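Filed under: Workbench, Robots, Grumbling

Search this blog Go

I have now spent 2300 dollars and most of a winter on a machine that is supposed to put toy fruit in dishes. I knew better. I said as much to Wilmer Chambi when he first floated the idea at the shared shop, and then I paid for half of the arm anyway.

The pitch was that small arms have finally gotten good. You buy the hardware, you drive it by hand through the same chore a bunch of times, you feed the recordings to a model, and it learns the chore. Every video I watched made this look like a quiet weekend. What the videos have in common is a clean table, one object, and a cut right before the second attempt.

So my condition for joining was that we wouldn't test on a clean table. My kitchen has never had one block sitting on it in perfect light. Edith Quintero, who owns more toy food than any adult I know, brought in a box of it, and we agreed to leave things lying wherever they landed.
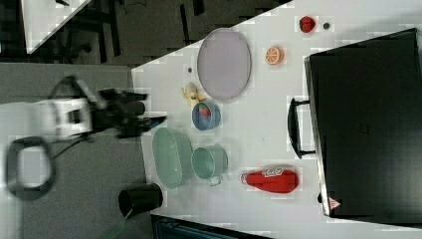
Follmont, April

A banana next to an oval platter sounds like an easy starting point, and I'd have bet money on it. The mug on its side is the kind of thing I insisted on, along with the strawberry already in its bowl, so the arm has to deal with dishes that are in use. Wilmer thinks the suitcase is unfair. I think a third of any real table is taken up by something that shouldn't be on it.

We're running the software from the Haldane kit, which I won't review properly until I've stopped being annoyed with it. The manual has 2 pages on calibration and a whole chapter on choosing a project name. Calibration is where we've lost nearly all our evenings. If the arm starts out a finger's width off, everything after that is off too, and the model learns the mistake right along with the chore.

We've also been told to collect more recordings. Kavitha Kulkarni, who has done this for pay, says 1000 would be a decent start for a table this messy. We have a few dozen good ones. I asked her what happens if I swap the mug for a different mug and she laughed, so I'm taking that as an answer.

Am I sorry I did it? Not quite. Driving the thing by hand is fun, more than I wanted it to be, and I've learned a lot about cable routing (mostly that I don't like it). But if you came here from the Bosteo forum asking whether to build one so it can clear your dinner table, keep your money for now. Ask me again after we've tried it with the lights changed. Next job is a stiffer clamp for the base, and Wilmer is buying.

Get new posts by email. Enter your address. Subscribe

This site uses cookies to remember your settings. OK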